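ギンモント、衛星搭載向けAI処理基板の放射線試験を終了 軌道上実証は9月以降に

2020年3月28日

宇宙機器向けの電子基板を手がけるギンモント(Ginmont)は、小型衛星に搭載するAI処理基板「ユール(Yule)」の放射線試験を終えたと発表した。試験はグルタウ(Gultau)の照射施設で行われ、基板に載せた市販の画像処理チップが、低軌道で想定される環境のもとで動作を続けられるかどうかを調べた。同社は結果を踏まえて基板の一部を改修し、9月以降に軌道上での実証に進む計画だ。

ユールは、衛星が撮影した地表の画像をその場で解析し、地上に送る価値のあるものだけを選び出すための基板である。地球観測衛星が取得するデータの量は年々増えているが、地上局と通信できる時間は限られている。低軌道の衛星が一つの地上局の上空を通過する時間は短く、雲に覆われて使えない画像にも通信の枠が割かれているのが現状だ。衛星の上で雲の有無を判定し、不要な画像を送信前に捨てることができれば、同じ通信時間でより多くの有効なデータを下ろせるようになる。

こうした処理を衛星上で行う構想は以前からあったが、計算能力の不足が壁になっていた。宇宙用に専用設計された演算装置は放射線に強い反面、製造に使われる技術の世代が古く、ニューラルネットワークの計算には向かないものが多い。一方、地上向けに量産されているチップは省電力で高速だが、宇宙空間での使用を前提に作られてはいない。ユールは後者を選び、放射線による誤りを周辺の回路とソフトウェアで補う設計をとった。

放射線が半導体に与える影響は大きく二つに分けられる。一つは、長期間にわたって浴びた線量が積み重なり、素子の特性が少しずつ変わっていく劣化である。もう一つは、高いエネルギーをもつ粒子が一個飛び込んだだけで起こる現象で、メモリーの内容が書き換わるビット反転や、回路に過大な電流が流れ続けるラッチアップがこれにあたる。前者は遮蔽や運用期間の設定である程度見通しが立つが、後者はいつ起こるか予測できず、発生したときの備えが設計の中心になる。

今回の試験は、この二つを分けて実施された。まず基板を動作させたまま重イオンのビームを当て、エネルギーと照射角度を変えながら、どの条件で誤りが出るかを記録した。続いて別の基板を使い、積算線量に対する耐性を確かめた。用意した試験基板は19枚で、このうち一部は照射を行わない比較用として同じ室内に置かれ、同じ処理を繰り返した。

ビームを使った試験は、照射と測定を合わせて900分に及んだ。試験中、チップには雲の検出に使うネットワークを読み込ませ、あらかじめ用意した2590枚の画像を繰り返し判定させた。出力は1枚ごとに地上で計算した正解と照合し、食い違いがあれば、その時点のメモリーの状態とともに保存した。

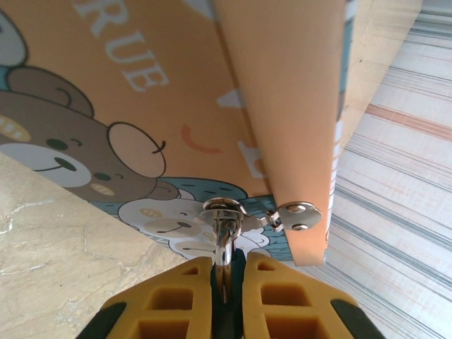
発表によると、試験したエネルギーの範囲では、チップが恒久的に壊れる現象は確認されなかった。ビット反転は発生したものの、大半はネットワークの重みを格納した外部メモリーで起きており、誤り訂正の機能によって処理を止めずに修復できたという。チップ内部の作業用メモリーで起きた反転については訂正の仕組みがなく、一部で判定結果が変わった。ただし、画像全体の判定を誤る例は少なく、多くは雲の輪郭がわずかにずれる程度にとどまったとしている。

ラッチアップについては、比較的高いエネルギーの条件で、電源を管理する周辺部品に兆候がみられた。基板には電流の異常を検知して給電を切る保護回路が組み込まれており、試験中はこの回路が働いて、再起動後に処理が再開した。しかし、再起動に要する時間が想定より長い場合があり、同社はこの部品を別の型に置き換えることを決めた。改修した基板は、同じ照射施設で改めて短い試験を受ける。

ソフトウェアの側にも課題が残った。チップの動作を監視するプログラムは、一定の時間内に応答がなければ処理をやり直させる仕組みになっているが、チップが応答を返しながら誤った結果を出し続ける状態は見つけられない。このため、判定の合間に答えの分かっている小さな画像を挟み、結果が合わなければネットワークを読み込み直す機能が追加される。追加による処理速度の低下は、通常の運用では問題にならない範囲に収まる見込みだという。

積算線量の試験では、低軌道で想定される運用期間に相当する線量まで照射した後も、消費電力と処理速度に目立った変化はなかった。より高い軌道や、長期の運用を前提とした衛星への搭載については、今回の結果だけでは判断できないとして、対象から外している。

雲の検出に使うネットワークは、衛星画像の解析を専門とするトラトフ(Tratov)が開発した。学習には既存の観測衛星の画像が使われ、海面のきらめきや雪原、砂漠など、雲と見分けにくい地表も重点的に含めている。衛星上では電力とメモリーの制約が厳しいため、学習後のネットワークは計算の精度を落として小型化されている。トラトフによれば、精度を落としたことによる影響よりも、カメラの個体差や打ち上げ後の特性の変化が判定に与える影響のほうが大きく、軌道上で撮影した画像を使って再学習を行う手順も併せて準備している。

再学習したネットワークは、地上局から衛星に送信して入れ替えることができる。上りの通信は下りに比べて速度が遅いため、全体を送り直すのではなく、変更のあった層だけを差分として送る方式をとる。入れ替えの途中で通信が途切れた場合に備え、基板は直前の版を別の領域に保持し、新しい版の検査が済むまでは古い版で判定を続ける。この切り替え機能も照射中に試され、途中で誤りが起きたときに元の版へ戻ることが確認された。

ユールの消費電力は小型衛星の電源でまかなえる水準に抑えられており、常時動かし続けるのではなく、撮影の前後にだけ起動する運用を想定している。起動から判定を始めるまでの時間を縮めることも開発の目標の一つで、現在は起動の際に行う自己診断の項目を見直している。熱の扱いも検討の対象になっている。空気のない宇宙空間ではファンによる冷却ができず、チップの熱は基板と筐体を通じて衛星の構体に逃がすほかない。真空槽での熱試験は、部品の置き換えを終えた基板を使って行われる。

軌道上実証では、ユールを小型の実験衛星に載せ、高度500キロメートル前後の軌道で運用する案が検討されている。最初の段階では、画像を捨てる判断は地上に任せ、衛星は判定結果だけを画像に付けて送る。判定が十分に信頼できると確認された後に、衛星が自ら送信する画像を選ぶ段階へ移る。実証の期間中に2000枚の画像を地上に下ろし、担当者による目視の判定と突き合わせることが、次の段階に進む条件となっている。

打ち上げの手段と時期は確定していない。同社は相乗り打ち上げを利用する方針で、主となる衛星の日程に左右されるため、9月は最も早い場合の目安だとしている。部品の調達と試験施設の利用予定にも変更の可能性があり、日程は改修した基板の試験が終わった段階で改めて公表する。

雲の検出以外の用途についても検討が始まっている。候補に挙がっているのは、海上の船舶の検出、森林火災の早期発見、洪水による浸水域の抽出などである。火災や洪水では、画像そのものよりも発生場所の座標を早く伝えることに意味があり、衛星上で解析を済ませれば、少ない通信量で情報を届けられる。もっとも、見落としや誤報が許されにくい分野でもあり、雲の検出より高い精度と、判定の根拠を後から確かめられる記録の仕組みが必要になる。トラトフは、このうち浸水域の抽出について、地上での試作を進めている。

ギンモントは、試験で得られた誤りの発生率などのデータを技術報告としてまとめ、照射条件とともに公開する予定だ。市販のチップを宇宙で使う試みは各地で進んでいるが、試験の条件がそろっておらず、結果を互いに比べにくいことが課題とされてきた。報告には、照合に使った画像の選び方や、誤りを数える際の基準も記載される。

基板の販売については、軌道上実証の結果が出た後に判断する。それまでの間、衛星の開発者向けに、機能を確かめるための地上用の評価基板を用意する。評価基板は放射線への対策を省いた構成だが、ソフトウェアと接続端子の仕様は搭載用と同じで、開発したプログラムはそのまま移すことができる。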